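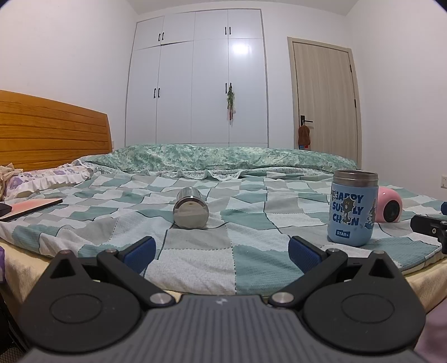 4.2 Objects left on the bed

Figure 3. Bed surface with a steel container, a light blue insulated cup and other small items on a checked sheet; folded floral quilt at the back.

Beds were treated in this study as a storage surface in their own right, alongside tables, shelves and floors. The household survey carried out in Trenent and Oltura in February covered 919 rooms, of which 90 were selected for detailed coding. In 37 of these, the bed held at least one item connected with eating or drinking at the time of recording.

Figure 3 illustrates the mixed type. Bedding in the usual sense is present – a pillow with a white lace border, a quilt folded across the back of the bed – but the middle of the sheet is given over to things that belong to other activities. A cylindrical stainless-steel container lies on its side, while the cup near it stands upright. Under the coding rules set out in Section 3, the two were entered separately, as position was recorded for every vessel whether or not it had a lid. The flat item with a peach-pink surface could not be assigned with confidence to either the tablet or the notebook class and was entered as "flat, other".

Cloth presented a further difficulty. The Baird scheme, on which our categories are based, makes no distinction between bedding that has been folded and cloth that has been bunched up. We considered the distinction necessary. The quilt in Figure 3 was coded as put away in place, and the crumpled beige cloth to the left as unsorted. Lengths of fabric of which only a small part could be seen were left out of the totals.

Soft surfaces also affect how items rest. The Brurker index of surface order assumes a firm, level support and gives a low score to any container found on its side. For beds this penalty was removed, and the revised scores are reported in Table 5 together with the original values.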